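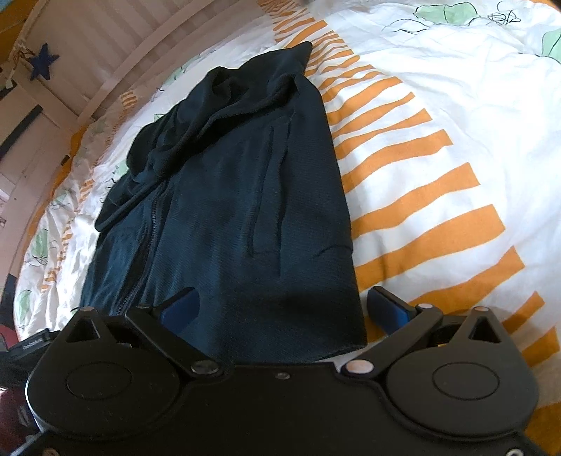 Can I wash a softshell jacket at 40, or does it have to be 30?
Go by the care label. If it says 30, wash it at 30, with the zip done up and no fabric softener.

Thread: Washing softshells and other zip jackets

mottram_r
Starting this one again as the old thread got locked. I have a dark zip jacket, Plondunero make, three winters old. The label has gone so faint I can't read the temperature. It has stopped beading in the rain and soaks through at the shoulders. I did it at 40 last October with ordinary powder and it came out with white streaks down the back. Do I wash again or reproof first?

feven.a
Wash first. Streaks are nearly always powder left in the cloth. Run it through twice with no detergent at all, then once with a liquid soap made for outdoor gear. Proofer won't take on top of detergent.

Skirkska684
Twice is a waste of water. One extra rinse did mine. I'd also say 40 is fine for polyester. My Brikov one has been done at 40 for years and the only thing wrong with it is the cuffs.

feven.a
Polyester yes, but plenty of softshells have a film glued inside and the glue is what goes. I had one bubble across both shoulders. If he can't read the label he should stay at 30.

mottram_r
Fair enough, 30 it is. Is spray or wash-in proofer better? The lining is fleecy.

ekua_annan
Spray, if there's fleece inside. Wash-in coats the lining as well and it feels clammy afterwards. A 300 ml bottle does two jackets if you don't drown them. Spray it while it's still damp from the wash, leave it a few minutes and wipe off the drips with a cloth.

Skirkska684
Agree on the spray. Wouldn't bother with the tumble dryer afterwards though.

ekua_annan
Depends on the bottle. Some need heat to set and some don't, it's on the back. Mine said low heat and it made a clear difference.

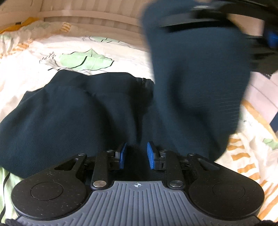

Forgot to say, do the zip while you're at it. Old toothbrush, warm water, work along the teeth with the jacket laid flat. Grit gets into the slider and that is what wears it out, long before the cloth goes. Then a rub of candle wax up both sides and run it up and down a few times.

nhyira_e
Does candle wax not pick up more dirt? I was told to use a soft pencil.

ekua_annan
It can if you leave lumps on. Pencil works on metal zips, but I wouldn't use it near anything pale.

Feng-yi
I use the Nyarko zip stick, which is just wax in a tube as far as I can tell. Candle is cheaper.

mottram_r
Did it this morning. Two plain rinses (sorry Skirkska), one soap wash at 30, spray on damp, 20 minutes on low. Streaks are gone except a faint one by the hem. Held the sleeve under the tap and the water runs off. Shoulders I'll know about when it rains.

Skirkska684
The hem one will be the extra rinse you didn't need.

feven.a
Or the one he did.

nhyira_e
Does any of this go for a jacket with a down lining, or should I start another thread?

feven.a
Start another, down is a different job.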